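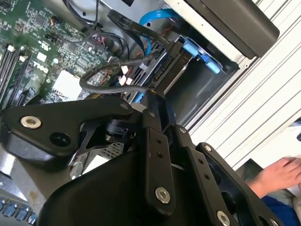
Khattak 研究所机器人操作组
关于废旧台式计算机线缆拆卸研究的阶段性结果
2022年3月31日

1/ 本组今日公布 Huken 方法的阶段性结果。Huken 用于训练机械臂在已打开的台式机箱内寻找、夹持并拔出线缆接头，训练数据由完整示教和纠正片段两部分组成。以下分条说明研究背景、数据采集、训练方式、试验结果和已知问题。

2/ 研究由 Thu Lã 主持。数据采集由 Phúc Lại 负责，策略训练由 Tuấn Quách 负责，末端机构与安全由 Thoa Âu 负责，试验评定由 Cường Quách 负责。合作单位为 Pitidholm 的电子产品回收企业 Provton，试验所用旧机均由该企业提供。

3/ 拆解线上的工序大致为开盖、断开线缆、取出驱动器、取出扩展卡、取出主板、分拣。其中开盖和分拣已有较成熟的自动化方案。断开线缆一步目前仍以人工为主，Provton 的班组长向我们反映，这一步所需时间在不同机型之间差别最大。

4/ 困难首先在于线缆是柔性的。同一型号的两台机器，出厂时走线相同，使用多年并经过维修之后，走线往往完全不同。扁平线、圆形粗线和细线彼此叠压，接头被遮住是常态。依靠固定坐标的程序在这里基本不可用。

5/ 其次是空间。夹爪进入机箱后，一侧是主板，另一侧是驱动器支架，可以转动的角度有限。手指板稍宽，就会先碰到支架边缘；手指板过窄，夹持扁平接头时又容易偏转。末端机构的尺寸因此经过多轮调整，详见第12条。

6/ 第三是视角。固定在工作台上方的相机在夹爪进入机箱后很快被夹爪自身遮挡。本研究的主要视觉输入来自腕部小型相机，它随夹爪移动，接近接头时仍能保留局部画面。代价是画面中相当大的面积被夹爪占据，留给机箱内部的部分不多。

7/ 我们曾考虑在训练前把画面中的夹爪区域遮盖掉。对比之后没有采用。夹爪与线缆的相对位置是判断能否闭合的重要依据，遮盖后策略在最后一段接近动作中明显犹豫，常在接头前反复微调而不闭合。

8/ 下面说明数据。本次训练集共 1,000 段，其中 600 段为完整示教，即操作员从机箱外的起始位置开始，引导夹爪完成一个接头的断开并退出机箱。其余为纠正片段，由策略自主运行时的人工介入产生。

9/ 完整示教采用手动引导方式。机械臂处于低刚度模式，操作员以手直接扶持末端，带动其移动。与手柄遥控相比，手动引导的轨迹更平顺，操作员也能直接感到夹爪受到的阻力，拔出扁平接头时这一点尤其重要。

10/ 手动引导也有缺点。操作员的手有时会进入腕部相机的视野，而自主运行时画面里通常没有手。如果不作处理，策略有可能把手的出现当作“应当移动”的信号。Phúc Lại 在早期训练中确实观察到了这一现象：撤去操作员后，机械臂停在机箱上方不再下探。

11/ 处理办法有两项。一是规定握持位置，减少手在画面中出现的时间。二是保留一部分有手的画面，同时加入手在画面中而夹爪保持静止的片段，使两者不再对应。两项措施并用之后，上述停滞现象在后续试验中没有再次被记录到。

12/ 关于末端机构。现用夹爪以黑色哑光金属板用螺栓连接而成，手指板可以单独拆换。选用哑光表面是 Thoa Âu 的建议，早先一版表面较亮，靠近灯具时反光会落入相机画面，造成曝光跳动。螺栓头仍有少量反光，目前看影响可以接受。

13/ 手指板端部作了圆角处理。直角端部在早期试验中会挂住线缆，夹爪退出时将旁边不相干的线一并带起。圆角不能完全避免挂线，但挂住之后线缆较容易自行滑脱。

14/ 纠正片段是 Huken 与一般示教学习的主要区别。策略自主运行时，操作员在旁观察，判断其即将失败时按下暂停键，机械臂转入低刚度模式，操作员把末端引导到可以继续的位置，随后松手，由策略接着完成。

15/ 按照规定，操作员只纠正到“可以继续”为止，不替策略完成整个任务。这样得到的片段较短，但集中在策略容易出错的位置。完整示教中，熟练操作员很少进入这类位置，策略因此缺少从中恢复的样本。

16/ 每一段纠正都带有一个时间标记，即按下暂停键的时刻。训练时，该时刻之前的一小段动作被降低权重，该时刻之后的引导动作被提高权重。降低权重的长度由 Tuấn Quách 逐类设定，拔出阶段取得较短，搜索阶段取得较长。

17/ 之所以分类设定，理由如下。在搜索阶段，错误往往早已发生，操作员看清楚时夹爪已经偏离了一段路程。在拔出阶段，错误表现得很快，接头歪斜时操作员通常立即暂停。若用同一长度处理，会把拔出阶段中正确的动作也一并降权。

18/ 我们也试过由程序自动判断暂停时刻之前哪些动作有误。自动判断在简单布局下与人工设定相差不大，在线缆密集的布局下不稳定，同一段数据重复训练得到的结果不一致。本次公布的结果全部采用人工设定。

19/ 每轮采集之后重新训练，再进入下一轮采集，共进行 5 轮。早期各轮的纠正多发生在下探阶段，夹爪在进入机箱时与支架边缘过近。后期各轮的纠正集中在遮挡情况下的接头辨认，以及圆形粗线的避让。

20/ 评定方法。试验共 100 次，全部使用训练集中没有出现过的机器。每次试验指定一个接头，机械臂从机箱外起始位置开始自主运行。由 Cường Quách 与一名不参与训练的同事分别判定，意见不一致时查看录像后再行讨论。

21/ 判定为成功须满足以下条件：指定接头完全脱离插座；其他接头未被带出；主板和插座无可见损伤；夹爪退出机箱时未携带线缆；全过程无人工接触。任何一项不满足，即记为未成功，不设“部分成功”一类。

22/ 用于对比的基线策略与 Huken 采用相同的网络结构和相同的数据总段数，区别是全部数据均为完整示教。两种策略在同一批机器上交替运行，每次运行之前由同一人按照记录恢复线缆位置，以减少摆放差异。

23/ 结果。基线策略在不到一半的试验中取得成功。Huken 在超过四分之三的试验中取得成功。差距主要来自两类情形：一是接头被其他线缆部分遮住，二是第一次夹持滑脱之后需要重新对准。接头外露、走线整齐时，两者没有明显差别。

24/ 对滑脱后的行为，我们作了单独查看。基线策略滑脱之后多半继续沿原方向退出，好像已经夹住了接头。Huken 训练的策略较多地返回接头附近再次闭合。纠正片段中包含大量此类返回动作，与这一变化相符。

25/ 以上结论应当谨慎理解。两种数据在段数上相同，在时长上并不相同，纠正片段平均较短。换言之，Huken 使用的总时长更少；但操作员旁观等待的时间没有计入。如果把旁观时间计入，人工投入的比较会有变化，我们将在正式报告中分别列出。

26/ 未成功的试验按原因归类如下，先后按出现多少排列。
接头辨认错误，拔出了相邻的接头；
带锁扣的接头未先按下锁扣；
夹爪退出时挂住线缆；
接近路径被粗线阻挡，策略超时。

27/ 带锁扣的接头是目前最突出的限制。解锁需要一侧手指先施加压力，再由两侧手指共同夹持，现有夹爪的两侧手指同步开合，只能用倾斜末端的办法近似完成。Thoa Âu 正在设计可以分别驱动的手指，计划于六月开始装机试验。

28/ 接头辨认错误多见于小型白色接头成组出现的区域。这些接头外形相近，颜色相同，腕部相机在较近距离时又只能看到其中一部分。我们正在试验在下探之前先取得一幅较远的画面，并在整个过程中保留，作为位置参考。

29/ 颜色在实际判断中起多大作用，是合作方多次提出的问题。我们把试验画面转为灰度后重新运行了部分试验，鲜艳颜色的数据线受到影响最大，黑色线缆几乎不受影响。由此看，策略对鲜艳线缆的辨认在相当程度上依赖颜色，更换线缆颜色的机型可能出现性能下降。

30/ 安全方面。所有试验用机均已断电，电源部分由人工预先放电并确认。机械臂的末端速度和接触力设有上限，达到上限即停止。手动引导期间，夹爪的自动开合被禁用，由操作员以脚踏开关控制，手指进入夹爪附近时不会发生意外闭合。

31/ 脚踏开关是在一次内部安全评审之后增加的。此前开合由末端上的按钮控制，操作员需要在扶持的同时按键，握持姿势因此受到限制，也更容易使手靠近手指板。改为脚踏之后，操作员普遍反映长时间采集时手腕负担减轻。

32/ 关于数据中的个人信息。Provton 交付之前已经取出或销毁存储介质，部分机器的驱动器支架内装有仅供占位的空盘。机身上的资产标签和序列号标签由采集人员覆盖或揭除。凡画面中仍能辨认上述信息的片段，一律不进入公开数据。

33/ 关于操作员。参与采集的人员均签署了书面同意，知悉其手部和衣袖可能出现在画面中。面部不在腕部相机的正常视野之内，偶有进入者，该段数据删除。操作员可以在数据公开之前要求撤回其参与采集的全部片段。

34/ 关于机型覆盖。现有数据以商用台式机为主，这是回收渠道的构成决定的。家用组装机走线差异更大，机箱结构也不统一，本次没有纳入。请勿将上述结果推广到笔记本电脑、服务器或一体机。

35/ 有同行询问是否可以跳过线缆断开，直接剪断。Provton 的部分生产线确实采用剪断方式。剪断之后线缆不能再用，残留接头仍须从主板上清除，对以翻新为目的的机器不适用。本研究面向的是需要保留主板和线缆的流程。

36/ 关于速度。现阶段机械臂完成单个接头的时间长于熟练工人，我们没有针对速度作过优化，也不认为目前的水平适合直接上线。Provton 关心的是能否在少人看管的情况下连续处理，因此下一阶段将增加连续断开同一机箱内多个接头的试验。

37/ 连续试验有一个单次试验没有的问题：前一个接头断开后，线缆会垂落到别处，可能盖住下一个接头。断开的先后次序因此会影响后续难度。初步设想是由策略自行选择次序，同时保留人工指定次序作为对照。

38/ 数据公开安排。完成个人信息核查的片段将与标注说明一并公开，包括完整示教、纠正片段以及每段纠正的暂停时刻。试验录像单独提供，附两名评定人员各自的原始判定，不只提供讨论后的结果。

39/ 夹爪的机械图纸将同时公开，含手指板的孔位和螺栓规格。需要说明，图纸对应的是本次试验所用版本，可分别驱动的新手指不在其中。使用其他型号机械臂的单位须自行设计转接件，并重新核算末端负载。

40/ 有意使用数据或重复试验的单位，请以书面形式联系本组，说明用途、所用机械臂型号和预计的机器来源。涉及训练方法的问题由 Tuấn Quách 答复，涉及采集流程的问题由 Phúc Lại 答复，涉及夹爪的问题由 Thoa Âu 答复。

41/ 更正：第19条所述轮次不含最初只使用完整示教的训练，该次训练得到的策略仅用于启动首轮纠正采集，未参加评定。

42/ 补充：第22条中“按照记录恢复线缆位置”，指每次运行之前对照照片人工摆放。柔性线缆不能做到完全复原，残余差异未作定量测量。评定人员在摆放明显偏离照片时有权要求重新摆放，相关次数已写入试验记录，随录像一并提供。

43/ 本组感谢 Provton 提供试验用机，并允许研究人员进入其 Pitidholm 拆解车间观察人工流程。车间人员对接头分类和常见损伤的说明，已整理为标注手册的附录。

Khattak 研究所机器人操作组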